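# Continuity and Retcon Tracking in a Long-Running Superhero Comic

Group report, Media Studies project module
Man-lok Yau, Tsz-kin Chow, Lai-ching Siu

## 1. Scope

The project examined how one fictional villain, the sorceress Nornia, is presented across the superhero series *Stutton*, and how far later issues agree with earlier ones. *Stutton* was chosen for two reasons. It has a single continuous numbering, which makes ordering simple, and the character passes through the hands of several writers. The film adaptation was left out of the main analysis and is dealt with briefly in section 6.

The question was put as follows: when a new writer takes over the series, which facts about Nornia are kept, which are changed openly, and which are changed without comment?

## 2. Source material

The issues were read in the collected editions held by the department library. Where a collected edition altered a caption or a line of dialogue, the single issue was treated as the authority. Two such alterations were found, both in the second volume, and both concern the name of Nornia's home city, Pesimley. The single issues spell it with one "l" on some pages and two on others. The collected edition corrects this throughout. We have used the corrected spelling.

Annuals were included. Crossover issues published under other titles were included only if Nornia speaks in them. This rule was adopted after the first reading pass, when it became clear that background appearances gave nothing that could be coded.

## 3. Method

Each statement of fact about the character was entered as one row in a shared spreadsheet. A statement was defined as any caption, line of dialogue or unambiguous drawn detail that fixes something about her history, powers, relations or motives. The final sheet held 3258 rows.

Every row carries the issue, page, panel, speaker, category and a short paraphrase. A further column records whether the speaker has reason to lie. This matters a good deal for a villain. Much of what Nornia says about her sister Swati is said to frighten somebody, and a later issue that contradicts it has not necessarily changed anything.

Coding was done by all 3 members of the group. A first sample was coded independently by each member and the results compared. Disagreement was concentrated in the motives category, as expected, and the guidance for that category was rewritten before the main pass. The two changes were:

- a motive is coded only when it is stated, not when it is implied by an action
- a motive stated by another character is coded to that character, and marked as hearsay

Rows were then compared in issue order. A contradiction was marked as *open* if the text admits to it (a dream, a spell, a confession) and *silent* if it does not.
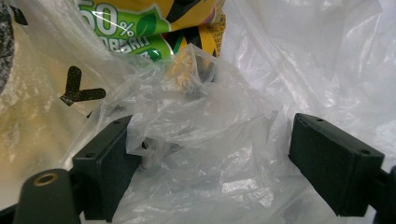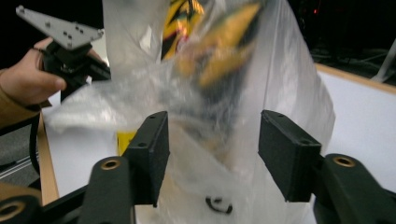 ## 4. Results

The powers category is the least stable. In the earliest run Nornia cannot cross running water and cannot work magic in daylight. The water rule is broken silently at the start of the second writer's run and is never mentioned again. The daylight rule lasts longer and is removed openly, in a story where she trades it away for the return of her memory.

Her history is more stable than we had predicted. The fall of Pesimley is retold in 10 separate issues, and the order of events is the same in all of them. What changes is the blame. In the first telling she opens the gates herself. By the third writer's run the gates are opened by Swati, and Nornia has taken the guilt on her behalf. We coded this as an open change, although Tsz-kin Chow recorded a dissent: the confession scene is narrated by Swati, who has reason to lie.

Her age is given as 1000 years in the first annual and is not given again. Later writers appear to avoid the subject. There are several places where a figure would be natural and the dialogue goes round it.

Relations with the hero show a regular pattern. Each new writer begins with a short period of open hostility, whatever the state of affairs at the end of the previous run. The temporary alliance that closes the second run is dropped without comment within two issues. It is picked up again much later, in a flashback, and treated there as if it had always been remembered.

## 5. Discussion

The results suggest that writers protect events and alter motives. An event such as the fall of the city has been drawn, often more than once, and readers can check it. A motive is held in a few lines of dialogue and can be replaced by a few more. Rules about powers seem to fall somewhere between the two -- they are easy to state, but a plot that needs them out of the way will usually win.

The share of silent changes is higher near the start of each run. This may reflect the speed at which a new writer has to produce the opening issues. It may equally reflect editorial instruction, and nothing in our material allows the two to be separated. The letters pages would help here. They are omitted from the collected editions and we had access to only part of the set.

## 6. Note on the film

The film takes the first version of the gates story, keeps the daylight rule and drops Swati altogether. This leaves Nornia with an act of betrayal and no stated motive until the final scene. Lai-ching Siu compared the shooting script with the first annual and found that four of her lines are carried over nearly word for word. The remainder of her dialogue is new.

## 7. Limitations

The coding depends on paraphrase, and a paraphrase can hide a contradiction or create one. Rows marked as hearsay were compared with each other but not with the rest of the sheet. The sample used for the agreement check came entirely from the first run, where the writing is plainer. A second check on the third run would have been better -- time did not allow it.

## 8. Division of work

Man-lok Yau built the spreadsheet and wrote sections 2 and 3. Tsz-kin Chow carried out the comparison and wrote section 4. Lai-ching Siu wrote section 6 and checked the references. Sections 1, 5 and 7 were written jointly. Tin-yau Liu read a draft in April and pointed out an error in the ordering of the annuals, which has been corrected.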